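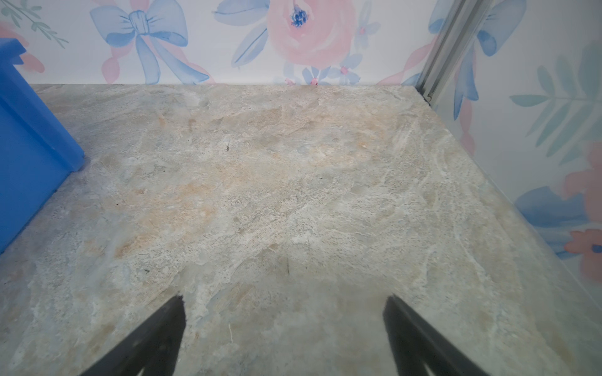
Pladia 桌面工位规程套装,货号 PL-900,适用于带腕部相机的二指夹爪工位。套装里有一块台面板、两面可换的背景墙板、一册规程、一叠检查卡,外加一支我们至今没想好该叫什么的粘毛滚筒。规程第一章讲的是开工前看台面,而且要求从腕部相机里看,因为站着看的人总觉得台面很干净。石纹台面尤其如此:灰的、米的、浅桃色的斑纹混在一起,还自带深灰色麻点,两个小黑点落在中间,谁都愿意相信那是花纹。至于两根夹指之间那根卷着的浅色细丝,是纤维还是毛发,规程不做裁定,只规定要拿掉。

产品说明

Pladia 由 Nivon 设计和供货,面向做桌面抓取、摆放、整理一类任务的实验室、集成商和内部测试组。它解决的问题很不起眼:同一个工位,上午一个人用,下午另一个人用,两个人都坚称自己什么也没动,而两批记录就是对不上。

我们卖过几年夹爪附件,收到的售后邮件里,真正讲夹爪的占少数,其余讲的是“昨天还好好的”。于是有了这册规程。执笔的是细田节子(Setsuko Hosoda),她在书里不用感叹号,也不用“务必高度重视”,只写谁在什么时候做什么,做完在哪里签字。试读过的客户反映读起来有点冷。我们转达了,她在修订版里删掉了前言。

供货内容

台面板一块,边长 900 毫米,表面印浅色石纹,另有素灰色可选。
背景墙板两面,拼成一个内角。标配花卉图案一套,素白一套。
角部用铝型材立柱固定,带槽,螺母可沿槽移动,不必拆板。
透明侧板一块,选配。
《桌面操作工位规程》一册,中文,骑马钉装订,可以平摊在桌上,不会自己合上。
开工检查卡,每包 20 张,一班一张。
粘毛滚筒一支。

不含机械臂、夹爪、相机和控制柜。每隔一阵就有人下单后来问机械臂在哪个箱子里,所以写在这里。

关于花墙纸

询价时问得最多的就是这个:为什么标配一套大花图案,有玫瑰、有蓝色蝴蝶结、有带叶子的枝条,像谁家姑妈的客房。

答复如下。素色背景下跑通的程序,拿到真实房间里会遇到真实房间的墙纸,墙纸的品味不归客户管。规程第三章要求,凡是拿视觉结果做验收的,素色和花色背景各跑一遍,两份结果分开记,不许取平均。只想跑素色的单位也可以,在验收单上写明“仅素色背景”,写清楚就行,字号不得小于正文。

换墙板时,先停机,再松螺母。这句话在书里单独占一行。有人来信问既然机械臂没在动,是否可以不停机,只按暂停。不可以。暂停是程序的状态,停机是人可以把手伸进去的状态,这两个词在第二章各有一条定义,合起来不到半页,建议读。

规程摘要

以下摘自随货版本,条文号以书内为准。

一、开工
1.1 操作员在腕部相机画面中查看台面。画面里出现的任何东西,凡是不在任务清单上的,一律取走,不讨论。
1.2 台面有花纹时,对可疑的斑点用手指擦一下。擦得掉的是异物,擦不掉的记入台面底图。
1.3 台面底图每换一次板就重拍一张,旧图留存,不得覆盖。文件名里不得出现“最终”二字。
1.4 夹爪张开到任务规定的开度,目视两指端部有无磨损、残胶。残胶刮净后再开工。

二、进入工作区
2.1 人手进入之前停机,并由进入者本人操作停机。
2.2 恢复运行由同一个人完成。换人须口头交接,对方须复述一遍。点头不算复述。
2.3 透明侧板不是安全防护装置。它挡灰,挡咖啡,挡好奇的来访者,不挡机械臂。安全防护按贵单位的风险评估另行配置。
2.4 示教时速度取任务允许的最低档。赶时间的人请看 2.5。
2.5 没有 2.5。

三、物件摆放
3.1 物件靠近台面边缘时,先确认夹爪从上方和侧方都能退出来,再允许它进去。
3.2 物件带台阶或外伸的檐口时,在任务单上注明,并说明允许夹哪一级。只写“夹住它”的任务单退回重写。
3.3 有光泽的塑料件,在当班实际灯光下重新确认一次识别结果。昨天的灯光不作数。
3.4 物件只露出一部分在腕部相机视野里时,不得据此判定其全貌。先移动相机,再下结论。

四、记录
4.1 失败照记。重试照记。人手扶了一下,也照记。
4.2 “扶了一下”是本规程认可的正式用语,请直接使用,不必改写成“人工辅助干预”。
4.3 记录当班完成。隔天补写的,在日期旁边注明“补”。
4.4 更换台面、墙板、灯具、夹指中的任何一项,即视为工位变更,变更前后的数据分开存放。

检查卡

每张卡四栏:台面、夹爪、背景、人。前三栏打钩,最后一栏签名。没有“其他”栏。早期版本有,收回来的卡片上,“其他”一栏里写过午饭订单、一首没写完的歌词和一句对隔壁组的评价,就是没写过其他。

按规程走一遍开工检查,熟手要将近 20 分钟,其中多半花在找上一班放乱的东西上。我们知道这个时间会让排班的人皱眉。规程允许把检查安排在设备预热期间进行,预热本来也得等。

卡纸较厚,用圆珠笔写,别用中性笔,会蹭。

与其他产品的配合

Drikberg 型材支架:可直接接在立柱的槽里,用随附的螺母。对方有一种旧款螺母外形相近,塞得进去,拧不紧,摇起来有声音。听到声音请换。

Amano 台面灯:可以用。注意灯罩出厂时贴了一层保护膜,撕掉再做灯光确认。我们的一位客户没有撕,跑了整整一个项目,结果相当稳定,撕掉以后就不稳定了。这件事没有写进规程,细田节子认为它属于 4.4。

第三方台面:可以铺,尺寸合适即可。请自备底图。别用镜面的。

常见来信

规程能代替风险评估吗?
不能。它管的是台面上的秩序和记录的诚实程度。风险评估由有资格的人针对具体设备去做,相关法规和标准也请查现行版本,不要查我们这个页面。

可以只买书吗?
可以,货号 PL-B,单价 259 元。也可以只买墙板,不过请先想好拿它干什么。

书有电子版吗?
有,随书附。打印出来贴在工位旁边的,请贴整页。曾见过有单位只贴了 2.5。

没有粘毛滚筒能不能用胶带?
能。粘完看一眼台面上有没有胶带。

猫能不能进实验室?
规程没有规定。1.1 适用。

版本与更换

随货为十月修订版。相比上一版,改动有:第二章加入“复述”要求;第三章新增外伸檐口一条;第四章把“尽快”全部改成“当班”。持旧版的客户凭订单号换新,旧书不必寄回,但请不要两版并排放在同一个工位上,他们会挑喜欢的那一版执行。

台面板表面若有划痕,不影响使用,重拍底图即可。边角磕碰属运输问题的,收货时拍照发给我们,连同外箱一起拍。墙板的图案在不同批次之间可能略有色差,对花色要求一致的项目请一次订足,分两次订的请自行承担两朵玫瑰不太一样的后果。

订购

下单时请写明:台面花色、墙板花色、是否加透明侧板、检查卡几包。收件人请写会拆箱的那个人。发票抬头和收件人不是同一个部门的,请提前跟他们打声招呼,箱子比较大。

检查卡补充装和粘毛滚筒替芯可单独订购,不设起订量。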